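A few months of working next to two robot arms: a thread.

The company is Clanduseo. We pack and check small household stuff, and since April part of that happens at the table by the window, which used to be the good table.
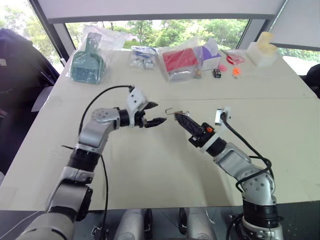
I say "used to be" with some bitterness. I had that table for 7 years. You could see trees. Now the arms have the trees and I have a view of the label printer.

The official word from Renji Fujimoto, who runs the floor, was that nobody would lose a job, only "tasks." I lost hooks. I did not know I could miss hooks.

What I do now is called exception handling. If the arms can't work something out, a tablet goes bing and I walk over. Up to 85 bings a shift in the first weeks. I started hearing it in the shower.

Most of the bings are about plastic bags. You and I see a bag with a thing in it. The arms see, as far as I can tell, a philosophical problem.

Handing small metal parts from one arm to the other took a whole month of tuning. Abdelilah Kettani sat there with his laptop moving numbers up and down, saying "one more" in the voice people use at slot machines.

My hands do that pass without telling me. I tried to explain to him how I do it and got as far as "well, you sort of turn it." He wrote that down. I felt bad for him.

The training was two hours and a PDF from the vendor, Susham. Page 10 says the operator should "remain attentive but uninvolved." I've had managers like that.

Things that got better, because I'm trying to be fair: my wrists. I used to go home and open jars with a towel and bad language. I haven't needed the towel since May.

Also the late shift. Hala Fawzy used to do 200 of the fiddly pieces a night on her own with the radio on. She now does the returns desk and gets to talk to people. She says the radio was better company, but she hasn't asked to go back.

Things that got worse: small talk. Four of us used to work elbow to elbow and I knew everything about everyone's kids. You can't stand elbow to elbow with something that has an elbow like that.

And the pace is strange. It was busy all day before. Now it's nothing, nothing, bing, nothing, then six bings while you're holding a sandwich.

Eugénie Besson from the Arkville site came to see how we're getting on, because they're next. She asked what I'd want in writing before they start. I said: who gets the pay bump for babysitting, and who picks the sound the tablet makes.

We got the first one after three meetings — a small one, but it's on the payslip. The sound is still bing.

Renji says the second table is "under discussion." That one's by the coffee machine. I've moved my mug onto it and so far it has held the position.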